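From: Warrick Paewai
To: Castoder list
Date: March 9, 2021
Subject: Re: Sheets shrinking in the wash, again

Lauri Heinonen wrote:
> I bought two flat sheets for the big table and after one hot wash
> they came out short at both ends. Is there any way to stretch them
> back, or should I just cut them up for napkins?

Hello Lauri, and hello to everyone I haven't written to since the winter swap (I do owe several of you letters, and they're coming!).

Please don't cut them up yet! Cotton will often give you back some of what it lost if you're patient with it. My mother did this with every tablecloth in the house, and I've been doing it her way for years, with a few small changes that she would probably argue with. I've written it out below, and you're welcome to skip the parts you know.

1. Soak the sheet in lukewarm water with a good splash of hair conditioner, the plain kind. I give it 40 minutes and go do something else. Squeeze it out gently and don't wring it.

2. Lay it out on a big table and smooth it from the middle toward the corners with flat hands, a little at a time, going back over the stubborn spots.

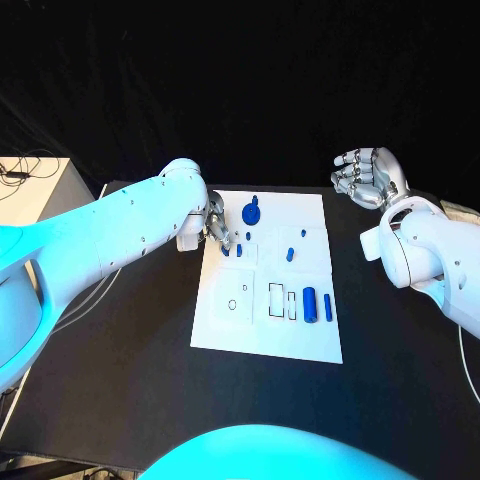
3. Pull along the short ends, then leave it flat until it's dry. Overnight is best. Mine was 213 centimeters long the last time I did this, and I was very pleased with it, considering how sad it looked coming out of the machine.

If it still comes up short, I'd add a border of plain cotton tape, and I have plenty in the sewing box if you'd like me to mail you a roll.

Warmly,
Warrick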